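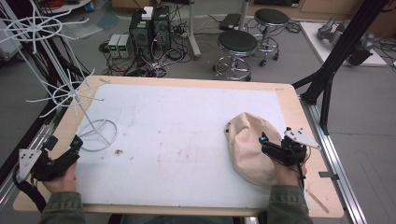 What has the grant paid for since March?

Display stands, hat stock and a worktable for the accessories corner at the Paewai reuse shop. Of the 3,000 awarded, 1,264 has been spent.

Progress report to the Festell Fund, December 19, 2018

Hats used to be sold out of bins. They came out creased, and customers rarely dug past the top layer. We now put them on white wire stands with two tiers of arms, ordered from Ukivska. The stands hold bucket hats and caps well. Stiff brims are harder - they tip forward on the lower hooks, so we keep those on the shelf for now.

Each hat is checked on the table before it goes out. We look at the seams and eyelets, reshape the crown by hand and then hang it. Soft canvas hats take the least work. The white board on the tabletop has picked up smudges and a brownish stain, and we plan to replace it in the new year. The table itself is fine.

We have put 200 hats through the corner so far. The Puva branch has asked for the same setup, and we would like to send 2 stands there from the remaining money.

Still to do:
Price tags that do not leave holes in the fabric
A new board for the table
A decision from you on the Puva request

Receipts are attached in the order they were paid.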